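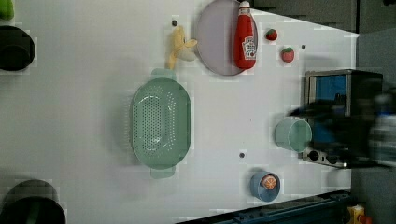
Last modified: 2023-12-28

Ekus: a tabletop arm for sorting kitchen items
Project report by Yetunde Olaniyan and Danjuma Adebisi

1. Aim

We wanted an arm that could pick up light kitchen things and put them where they belong. We started in September in the shared workshop and had use of one bench and the parts shelf. The control code is our own. The gripper fingers are the second set we made, after the first set bent under load.

2. Setup

The work surface is a white tabletop. The overhead view is what the software uses to find things. For the mixed layout we put out a plate, a colander, a blue bowl, a green cup, two black pots and a toaster oven, with toy food and a ketchup bottle among them. The arm works over the toaster oven from the right side of the table. The cup starts on its side with the mouth toward the oven, and the orange slice starts in the bowl.

3. Method

Each run began with the arm parked. Danjuma set the layout and Yetunde started the program and kept the log. A pick counted only if the item was lifted and set down inside the target area. We logged 1438 attempts, and 1137 of them counted.

4. Problems

Of the failed picks, 268 were grip failures. The rest were errors in finding the item. The cup was hard because it is translucent and the software often placed its rim wrong. Pale items on a white surface gave us similar trouble. Slowing the last part of the approach helped with the cup but made every run longer.

5. Remaining work

The wrist cable still needs a proper clamp. We also want to repeat the cup runs with a darker mat under it and compare the logs. Code and cut files are in the Ekus folder on the workshop computer.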